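Yorath home textiles fair, a quick write-up

Got there at 10, doors already open, hall filling up. Parking 16 dollars, ouch. Bedding first, coffee later. 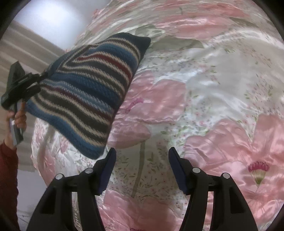

Striped knitted cushion and floral bedspread, bedding area.

Loved the cushion. Chunky knit, wavy bands, blues and cream with a bit of dark red. Would never have put it with a glossy floral spread but I kept going back to it. Price tag at the Ekidard stand was 49 for covers, inserts extra. Hmm.

Lalix had throws, mostly wool, very scratchy. Skipped. Lemon had a sale table, pillowcases and odd napkins, total scrum, came away with two napkins that dont match.

Lunch line way too long. Left by 2. Next one is in August, same hall, will bring a bigger bag and measure teh couch first.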